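# Orden y limpieza de una sala de trabajo compartida

Informe del proyecto de la asignatura Organización de Espacios

Grupo: Kanako Shimada, Ulla Lindholm, Kenta Iwasaki

Tutor: Shigeru Ichikawa

## 1. Objeto del trabajo

El proyecto estudia cómo se ordena una sala de trabajo que usan varios grupos a lo largo del día. Elegimos la sala 7 del edificio Lilport, en la planta baja. El encargo pedía tres cosas: registrar qué objetos acaban fuera de su sitio, proponer un sistema sencillo de recogida y probarlo durante el mes de febrero.

La sala tiene suelo brillante, mesas con ruedas y sillas de oficina. No hay armarios con llave. El material común se guarda en cajas junto a la pared y cada grupo trae lo suyo. Al empezar el proyecto había una hoja de normas en la puerta, pero era de hace dos cursos y citaba un armario que ya no existe.

## 2. Método

Hicimos un registro al cierre de cada turno, a las 14:00 y a las 20:00. Cada objeto fuera de lugar se apuntaba en una hoja con tres columnas: qué es, dónde estaba y a qué categoría pertenece. Las categorías fueron las siguientes:

- Textil (paños, trapos, prendas).
- Botellas y envases.
- Cables y cargadores.
- Pequeño material (cajas pequeñas, pinzas, piezas sueltas).
- Papel.

La primera semana cada uno apuntaba a su manera y hubo que rehacer parte de las hojas. Kenta llamaba «pequeño material» a los cargadores y Ulla los ponía con los cables. Desde la segunda semana seguimos el criterio de Ulla. También acordamos que una cosa encima de una mesa no cuenta como desordenada si alguien está sentado trabajando en ella.

En total recogimos 335 anotaciones antes del cambio y 226 después, en periodos de la misma duración. Las hojas originales están en el anexo A.

## 3. Situación de partida

El suelo es el lugar donde más cosas se quedan. Las mesas tienen poca superficie y no llevan cajón, de modo que lo que no se está usando baja al suelo, casi siempre cerca de las patas o de la pared. Los postes que llevan montados algunos tableros quitan todavía algo más de sitio.

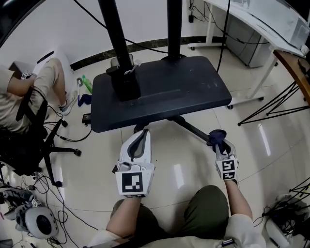

Los paños fueron la categoría que más nos costó controlar. Se usan para limpiar los tableros y también para practicar el doblado, y pasan de un grupo a otro sin volver a la caja. Durante los turnos aparecían en dos sitios a la vez: uno en uso, como el azul marino que queda sujeto junto a la esquina de la mesa, y otro en el suelo, como el azul que está al lado de la botella verde. A la hora de cerrar, el primero solía acabar con el segundo. En las hojas de la primera quincena el textil suma más anotaciones que el papel y las botellas juntos.

Los cables son otro problema. Van por el suelo y las ruedas de las sillas pasan por encima. En la encuesta que pasamos a los usuarios, varias respuestas pedían canaletas. No entraban en nuestro presupuesto y lo dejamos como recomendación.

El polvo de los tableros se anotó aparte, sin medirlo. Son oscuros y mates, y se nota enseguida cuándo no se ha pasado el paño. También se notan las rozaduras, pero esas no se quitan limpiando.

## 4. Propuesta

El sistema que probamos consta de los siguientes elementos:

1. Una cesta para paños usados junto a la puerta y otra para limpios al lado de las cajas de la pared.
2. Una bandeja por mesa para el pequeño material. Compramos el modelo Millska porque cabía bajo el tablero, sobre la base.
3. Un punto fijo para botellas, en el alféizar.
4. Cinco minutos de recogida al final de cada turno, a cargo del grupo que sale.

El primer pedido lo hicimos a Ishida, que no tenía bandejas suficientes. El resto vino de Grorkach. El gasto total fue de 790 coronas, cestas incluidas.

## 5. Resultados

Las anotaciones bajaron de 335 a 226. La mejora se concentra en el textil y en las botellas. El papel quedó igual. Los cables también, como era de esperar, dado que no cambiamos nada en ellos.

Las bandejas funcionaron peor de lo previsto. Al mover la mesa se caen de la base, y dos grupos dejaron de usarlas en la segunda semana. Mio Amano, que coordina el turno de tarde, nos propuso fijarlas con velcro. Lo probamos en una sola mesa y aguantó hasta el final del registro, pero con una mesa no podemos sacar conclusiones.

La recogida de cinco minutos se cumplió casi siempre a las 20:00 y bastante menos a las 14:00, cuando el grupo siguiente ya está entrando.

## 6. Limitaciones y trabajo pendiente

El registro solo mira dos momentos del día y no dice nada de lo que ocurre entre ellos. Tampoco controlamos cuántas personas usaron la sala en cada periodo.

Queda pendiente:

- Probar el velcro en todas las mesas.
- Pedir precio de canaletas para el suelo.
- Adelantar la recogida del mediodía a las 13:50.
- Cambiar la hoja de normas de la puerta (borrador en el anexo B).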